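From the Sorting Table

Hello again, parts people! It's June, the back windows at Walance are finally open, and I have spent the better part of this month with my sleeves rolled up, sorting. A lot of you wrote in after the last issue asking how the small stuff gets from "big sad box of donated junk" to the neat little bags you order from us, so I'm going to ramble about that for a bit. Get a drink. If you only came for the stock list, it's at the bottom of the newsletter as usual, after the shipping notes.

The reason there's so much of it right now is Pirnance. They cleared out their old service department in the spring and let us have whatever we could carry, and what we could carry was a van and a half of small motors, round boards, bits of wiring and a truly alarming quantity of tangled leads. It all came over to the unit in Ullelov in whatever was handy, so I've been pulling motors out of shoe boxes and paint buckets and one very nice cookie tin (which I am keeping).

I used to sort straight from the box. You know how it goes: reach in, pull something out, decide, drop it in a pile, reach in again. It feels fast for the first ten minutes and then your piles start creeping toward each other, a shaft rolls under the keyboard, and you find you've made a category called "hmm" that is bigger than all the others. My "hmm" pile from last winter lived on a windowsill until April.

So now I work from a tray. A shallow steel one with a lip, paper in the bottom, and only a small handful of parts on it at once. The tray goes in the middle and the bins go out to the sides, and anything leaving the tray has to land in a bin. That's the whole system, really. I'm a bit embarrassed by how long it took me to get there.

The paper was a tip from a reader, and I owe you a thank you for it. Bare steel is slippery, and a cylindrical motor on bare steel will go for a little walk the moment you nudge the table. With a sheet of plain white paper under them they mostly stay where you set them. You also see what falls off. There's always something – a flake of old insulation, a crumb of solder, the tiniest screw in the world – and it shows up beautifully on white. When the paper gets grubby I fold it up with the crumbs inside and put down another.

Now, the bins. I've had more letters about bins than about anything else we've ever covered, including the great glue argument, so clearly I'm among friends. We have the shallow yellow plastic ones with the rounded rims, and I wouldn't go back to deep ones for this job. In a deep bin everything slides to one corner and the wires knit themselves together. In a shallow one you can lay a motor down, see the whole of it, and pick it up again without fishing. They're terrible for storage, I'll give you that! You can't stack them full and they hold next to nothing. But they aren't for storage, they're for deciding, and once a bin has a decent layer in it I tip it into a lidded box and start over.

I did try color coding. I bought one bin in each of the colors Stoica had in their clearance section and made a chart and taped it to the wall. Then I forgot what green meant. Then I remembered what green meant, only it was the old meaning from the chart before. All yellow is better for me, with a strip of masking tape and a word on it when I need one. Your brain may vary, and if you have a rainbow on your bench that works, please carry on and send me a photo so I can be jealous.

Where was I? Motors. The small brushed silver ones made up most of the Pirnance boxes, and the big time sink with those is the leads. Somebody long ago had cut them all to different lengths and some had been cut right at the can, so there's nothing left to solder to unless you're braver than me. I sort motors by lead before I sort them by anything else. Good length of wire, keep together. Stubby wire, keep together. No wire, straight to the metal recycling tub unless the motor is something unusual. After that it's shaft diameter, and I do that with a scrap of wood with holes drilled in it, because I got tired of wiping off the calipers.

Please don't pick them up by the wires. I know! I know they look like little handles. I did it for years. But the joint at the back is the weakest part of the whole thing, and a lead that's been tugged a few times will look perfectly fine in the bag and let go on your bench the first time you bend it. Pick up the body, let the wire dangle, set it down so the wire has somewhere to go. Which is another vote for shallow bins, now that I think of it.

Boards get their own bin and never share with motors. This is the one rule I'm strict about. A motor is a lump of metal with a magnet in it, and a board covered in tiny surface-mount parts is about the last thing you want it rolling across. I lost some lovely boards that way early on, and they weren't even damaged dramatically, just one little component sheared off at the edge of each. You'd never spot it without a magnifier. So boards go in flat, one layer, and they get first claim on the anti-static bags at the end of the day.

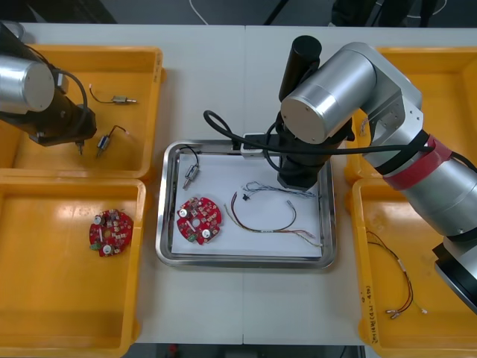

I generally give it two hours and then stop, even if there's a half-full tray sitting there looking at me. Past that point I get sloppy about the in-between sizes and start telling myself a shaft is near enough. It isn't near enough, and one of you will write to me. (One of you already has, and you were very nice about it, and a replacement gear set is in the mail.)

Bagging is a different mood entirely and I do it later, usually with the radio going. Motors go in small zip bags with the lead coiled loosely around the body, never folded. I tried twist ties for a while but the wire inside them worried me, so it's a loop of paper tape now. It peels off clean if you don't leave it in the sun. The bag gets a label with the shaft size and the lead length, plus the letter T if I've run it on the bench supply. No T means I haven't, so treat it as a mystery and enjoy the suspense.

Testing is where I'm behind, I'll admit. So far 387 motors from this batch have been bagged and only 110 of those carry the T. I'm getting through them in the evenings and I'd rather send them out slowly than guess. If you want untested ones in the meantime, say so in your order and I'll knock the price down. They're good for taking apart, for classroom stuff, for kids who want to see what a brush looks like after a hard life.

A few of you asked whether the round boards will be sold separately. Yes, but I don't have the pinouts for most of them yet and I don't want to list something I can't tell you anything about. If you ever worked on Pirnance equipment and you have a service manual in a drawer somewhere, I would be so grateful for a scan. I'll swap you for motors! Or the cookie tin, if it's a really good manual. (No. Not the cookie tin.)

Also, the unit is getting new shelving from Stoica next month, which will mean a couple of days of chaos and slower shipping. I'll put a note on the order page when it starts. The pickup shelf by the front door stays where it is, so local folks in Ullelov can still swing by for their bags after four in the afternoon like always. Ring the bell twice, it sticks.

And a quick thank you for the repair cafe fund. The jar and the online button together have passed 2,000 dollars, and that pays for the soldering stations we've been borrowing up to now. I've ordered them. One is going on the low bench so people can work sitting down, and the rest will go along the back wall as soon as I've cleared off the paint buckets.

Next issue I want to do connectors, so if you have a favorite way of keeping the little ones from vanishing, write to me before the end of the month. Pill organizers have been suggested already. So have ice cube trays, by a surprising number of you.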